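Re: cloth folding by hand, how many takes before it learns?
Posted Mon 1 October by Fasil Shiferaw
2 min read

Hello all,

Someone on the Durkuscombe side wrote:

> We've been driving our arm by remote control to teach it
> folding and it's painfully slow. 42 usable takes in a week.
> Is anybody getting on better with the hand-held grippers?
> And does it matter if the cloth starts out in a mess?

Yes, much better! We switched in the spring and I'd never go back for cloth. You hold a gripper in each hand, do the job as you'd like the robot to do it, and the takes pile up (279 so far on the Jokener set, and we're aiming for 600). You feel the cloth tug, so you stop yanking it about, which I always did with the sticks.

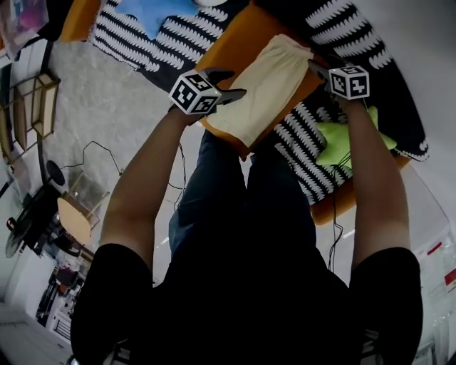 Cream cloth over the orange seat, a gripper on each side.

As for the mess, please do leave it in! Our first batch at Zeldale all began with a nice flat cloth, and the arm hadn't a clue when it met a crumpled one. Now we drop it any old how before each take and start from there.
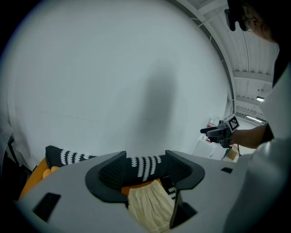 One more thing I'd pass on: go slower than feels natural when both hands are pulling, and keep the marker cubes in view if you can. I lost a whole afternoon's takes to turning my wrists inwards. Happy to share our notes on that, just shout.

Fasil

Recent on this list
- Alemayehu gripper fingers, wear and spares
- Remote control lag over wifi
- Trimming the start of each take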